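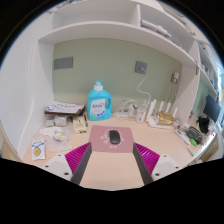
Dirkix hand gripper kit: buying list and budget notes
Last updated 2019-11-26

Hi! I'm Enda Brennan and I keep the shopping list for our hand-held gripper work on desktop objects (mice, bottles, packets, pens, whatever lives on a desk). This README goes with the budget sheet in the same folder, so please read it before you order anything!

What we're buying
2 complete grippers from Vekthorpe, with housings and fingers. I asked Sheehan for a quote too, but their fingers only come as a sealed set and I really want to swap pads on their own.
30 spare ribbed pads. Magenta again please, I like being able to find the fingertips quickly when I'm going through footage.
A bag of housing screws. They go missing constantly.

What it costs
I've put down 600 dollars for the lot, plus 27 for shipping. Cables and chargers come out of the general office budget (ask me if you're not sure which pot something belongs in).

When
Order goes in once Trundthorpe signs off, and I'm hoping to have everything on the shelf by February. If the pads are late we can carry on with the old ones for a while.

Still to sort out
Do we want a softer pad for smooth rounded things like a mouse? I'd love to try a couple before we commit. Also, the budget sheet still has last year's prices in the spares tab, so don't copy from there yet.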